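Hand-held grippers for soft clothes: finger pads, linkage, camera angle
Forum: End effectors and data tools
Started by simoes_grip, 13 Jul 2023

simoes_grip
Hello all. I compare two sets of finger pads for hand-held grippers and I would like some opinions before I order more. One set is the blue rubber from Fidurar, the other is the harder gray one from Drillotard. The task is always clothes on a bed: pick up, fold, put on the pile. My budget for the next order is 300 euros, so I can not buy everything and try.

For shirts I see almost no difference. For thick things like sweatpants and jeans the Drillotard pads slide on the fleece, and I must squeeze the trigger much harder.
Sérgio Simões

kettle_rig
How worn are the gray ones? Mine became slippery after one month and I cleaned them with alcohol. After this they were fine again.

simoes_grip
They are new, 200 grasps maximum. I cleaned them also, it changed nothing. These two are with the blue pads, with black sweatpants in the first and a soft black garment in the second:
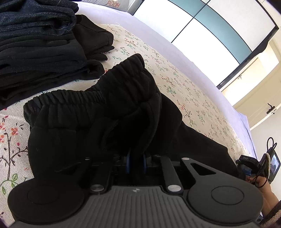
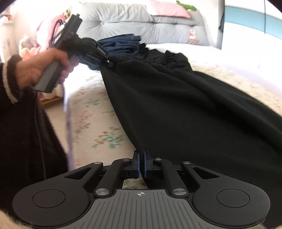 In the first one the fingers are on the fabric. In the second they are empty and nearly closed, so you can see the gap I have now between the pads.

Chutima Ongart
I do not agree that the pad material is the main problem. With fleece you need the fingertips to go under the fold before they close. If you press from the top, a soft pad will only hide a bad approach. I had the same discussion with a colleague in August last year and we finally changed the fingertip shape, with the old rubber still on it. The missed grasps went down a lot.

simoes_grip
Maybe you are right for the waistband. But on the leg there is no fold to go under – the fabric is flat and you must pinch it. There the friction is everything, I think.

Chutima Ongart
You can push it a little first to make a wrinkle. One second more for each grasp.

simoes_grip
One second more, 663 times in my last set. I prefer to buy rubber :)

lowtorque
Please check also the linkage. On my Cordeiro copy the pivots had play, and one finger arrived before the other. Thick fabric pushes the fingers apart at the tip and then any pad will slide. Hold a sheet of paper between the tips and pull. If it comes out easily from one side, your pads are not parallel.

kettle_rig
+1 for the paper test. And what about the camera? With black clothes mine loses the edges completely. I changed to the Lestilell lens and lowered the exposure, but then the rest of the room is too dark.

simoes_grip
I keep the exposure fixed and work in daylight. Black on black is still difficult, I do not have a solution for this.

I made the paper test now. The gray pads hold at the base and let go at the tip. The blue ones hold everywhere, probably they are softer and forgive the angle. So lowtorque has a point, and I will tighten the pivots and repeat the gray set before I order.

Chutima Ongart
Good, but please repeat the blue set also after you tighten. If you change only one side, the comparison is not fair.

simoes_grip
Yes, both. Same sweatpants, same bed. I will write the results in this thread.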